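Launderette fire closes part of Bronder Street

July 20, 2020

A blaze at the Becerra launderette in Plerdale has left 1316 homes nearby without hot water, after crews shut off the gas to the whole street. No one hurt. Two dryers gone, ceiling badly smoked.

Fire service says lint in a duct. Same cause as the one in Emmont earlier in July.
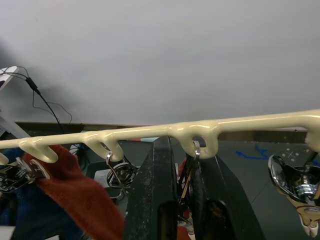 What happens to the washing

Customers with bags still inside can collect from the church hall, side door, 9 till 4. Bring your ticket. Anything smelling of smoke will be rewashed free but it wont be quick. For those with no machine at home the advice is to wash small things by hand and hang them up, socks and childrens clothes on a clip hanger will dry overnight with a window open.

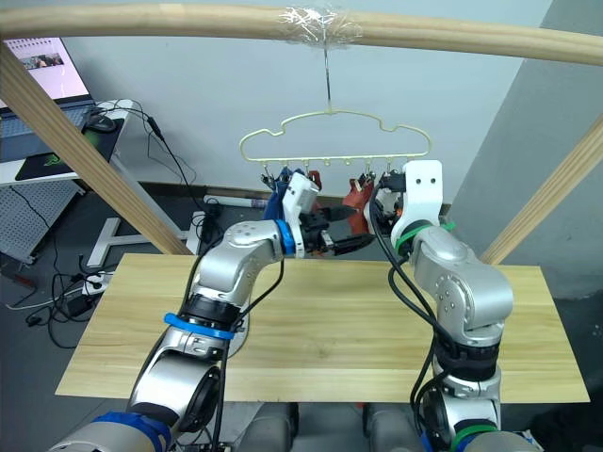

The council has put up £3000 for emergency laundry vouchers, first come first served, and the owners have added another £2000. Forms at the library. One bag per household per week for now. 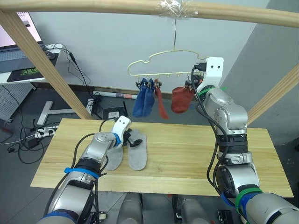
Ghazal Najafi

Gas engineers are going door to door to switch supplies back on, so someone over 18 has to be in. Top end of the street first. Chaminda Jayawardena, who has run the shop since it opend, hopes to have the front half trading again in a fortnight.

Buses are using Mill Lane until the cordon is lifted.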